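Comparing Gripper Fingers on a Zippered Case

This page covers the finger comparison we run on the two-arm station at Grudstead. Two profiles are compared, the Onness straight finger and the Ferri beveled finger. The test object is a red case with a black rim. 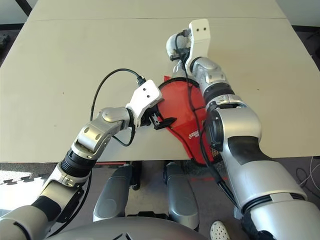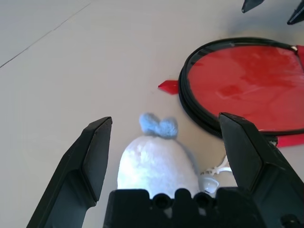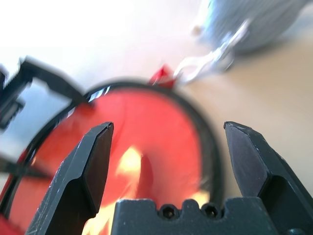
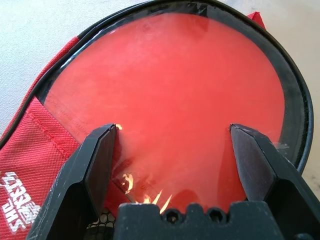
Page last changed: Oct 22, 2024

Before you start

Set both arms to the Esa controller's table profile and limit joint speed to 70 percent. Home the grippers fully open. Check that the wrist cables have slack through the whole reach; a tight cable shifts the force reading.

Procedure

1. Lay the case flat near the center of the table.
2. Approach with one arm, jaws open, and stop above the rim.
3. Lower until the tips clear the table by 2 mm.
4. Close at low force, hold, lift, and set down.
5. Repeat with the other arm, then swap fingers and run the set again. One set is 100 grasps.

Log slips and missed closures separately. A slip counts only if the jaws closed on material first.

Camera settings

Glossy red surfaces throw glare into the wrist cameras. Lock exposure before the first grasp and leave it locked for both finger types. Discard motion-blurred stills when measuring tip position.

Changing fingers

Power down the gripper, remove the screws, fit the new pair and rerun the zero routine. The February firmware does not keep the old offset.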